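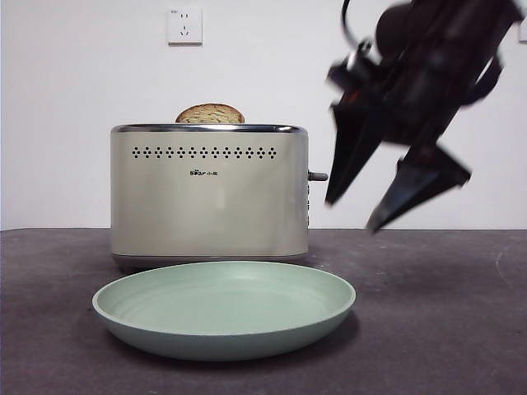 Small Kitchen Appliances, Session 2: Bread, Slots and Serving
Speaker notes - Hustari training room

Slide 1. Open with the scope. Two-slot toasters only. Grills and ovens are in the Kinnunen session after the break.

Slide 2. Browning. Surface must dry out before it colours. Same dial setting, different loaf, different result. Sugar in the dough speeds it up. Test loaf for all figures is the Grorik sliced white, unless the handout says otherwise.

Slide 3. Timing. First cycle from cold, medium setting: 135 seconds. Second cycle straight after: 116 seconds for the same colour. Pause here, people write this down.

Slide 4. Slice height. The crust should stand clear of the rim when the carriage is up, enough to take hold of without reaching into the slot. Short slices - use the lift on the lever if the model has one. No forks, no knives. Unplug first if a slice is stuck.

Slide 5. Plate. Set it down before the cycle ends. Wide and flat is best. Hot toast laid flat on a cold plate goes soft underneath, so lean two slices together if they are to wait.

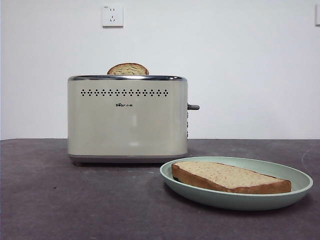
Ozan Dağdelen asked at the last session whether seeded bread needs a lower setting. He finds the seeds catch before the crumb has coloured, and he empties the crumb tray twice as often. Answer: one step down, then a short second cycle if needed. Add to handout.

Slide 6. Crumb tray. Unplug, cool, slide out, wipe, dry, replace. Never shake the toaster upside down over the worktop.

Slide 7. Questions. Handouts are in the Plorkon folder by the door.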